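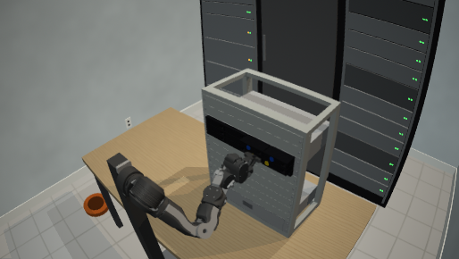 The Night Shift at Lasport

Othmane Sqalli had been promised a clear sky by a man selling oranges at the turn for Jatar, and since the man had been right about the road he saw no reason to doubt him about the weather. So he carried his supper up the hill in a cloth, bread and olives and a good piece of cheese, and let himself into the observatory a little before sunset, humming.

It was December, when the comet hunters come out. His old teacher, Abdel Hamid, had spent most of his life looking for one that would carry his name, and had found 2 that turned out to belong to other people. "You must not mind," he used to say, pouring the tea from much too high. "The comet doesn't know who saw it first." But he did mind, a little, and everyone who loved him knew it.

Othmane opened the dome and waited for the mirror to cool. The valley lamps came on below, and then (he never could catch the moment, however hard he tried) there were more stars than lamps. He took his first plate of the sky near Morkier, which was what the old man had called a dull patch beside the Lynx, after a village where he had once been served a terrible lunch.

At 5 in the morning, with the cheese long gone and his feet like two stones, he laid the first picture against the last and saw a smudge that had moved. It was such a small thing! He checked it again, and then he checked the charts, and then he sat down on the stairs with his coat over his knees.

The telephone in the hall was as old as he was. It rang for a long while at the other end.

"Is it cloudy?" said Abdel Hamid, who was never really asleep.

"No," said Othmane. "Put your shoes on, and bring the tea."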